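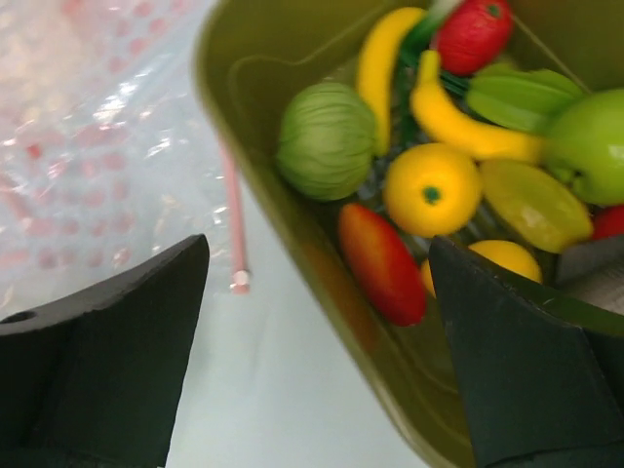 News > Press Releases > Community

Search this site Enter keyword Go

Print this page | E-mail this page

STORNOW FOOD SHELF TO OPEN SECOND PICKUP SITE IN ALVA

ALVA - Stornow Food Shelf will open a second pickup site in the former Virgate shoe store on Wumura Street in April. The site will serve households in Alva and the farm roads north of town, many of which now make a long round trip to the main pantry in Stornow.

The new site will be open 4 afternoons a week, from 3 p.m. to 6 p.m. Hours at the Stornow pantry will not change. Households may use either site, but are asked to choose one location for the whole month so that enough food can be sent to each.

Stornow Food Shelf gave out 3,000 grocery orders last year. Demand from Alva addresses rose through the fall and stayed high over the winter, when the county bus cut its midday run. Several families told the pantry they had been sharing one car to make the trip, or skipping months when no ride could be found.

The Virgate building has been vacant since the store moved to the highway. The owner has agreed to a three-year lease at a reduced rent, with the Food Shelf paying for heat, water and trash service. Work on the building began in the winter. The old stockroom has been cleared and painted, a ramp has been added at the side door, and two used coolers have been moved over from Stornow. The front counter was kept and will be used for check-in.

Visitors will enter from the parking lot side. There are six marked parking spaces behind the building, and street parking on Wumura Street is free after 3 p.m. The front door will stay locked during pickup hours except for people who need level access from the sidewalk.

Orders at the Alva site will be packed ahead of time. Each household will receive a box of shelf goods, a bag of frozen items when available, and fresh produce. Box size depends on the number of people in the home. Milk and eggs will be handed out at the counter from the cooler. People who cannot eat certain foods should say so on the sign-up form, and a substitute will be packed where the pantry has one.

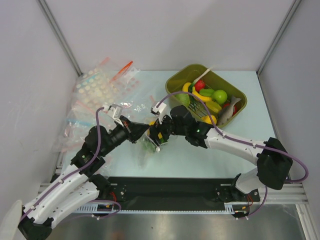 Produce will be handled differently from the way it is done now in Stornow, where shoppers pick from open crates. In Alva, fruits and vegetables will be bagged in small portions before the doors open. Clear plastic bags will be used so that people can check the contents at the counter and trade a bag for another before they leave. Clean bags may be returned for recycling at either site. Paper sacks will be used for potatoes and onions - these keep better out of the light.

Sign-up is open now. Forms are available at the Stornow pantry and at the Alva public library, and must be returned to one of those places. New households need to show one piece of mail with a current address. No proof of income is required. Households already registered in Stornow do not need to fill out a new form, but should tell the pantry if they plan to switch.

The Food Shelf is also accepting donations for the new site. The items most needed are canned fish, peanut butter, rice, cooking oil, diapers in the larger sizes, and sturdy boxes with handles. Home-canned food and opened packages cannot be accepted. Gardeners who plan to bring produce this summer are asked to drop it off in the morning, before noon, at the Stornow location only. The Alva site does not yet have room to store it.

A delivery route for residents who cannot leave home is being considered for later in the year. No date has been set.

Questions about the Alva site may be directed to the front desk at Stornow Food Shelf during regular pantry hours.

Print this page | E-mail this page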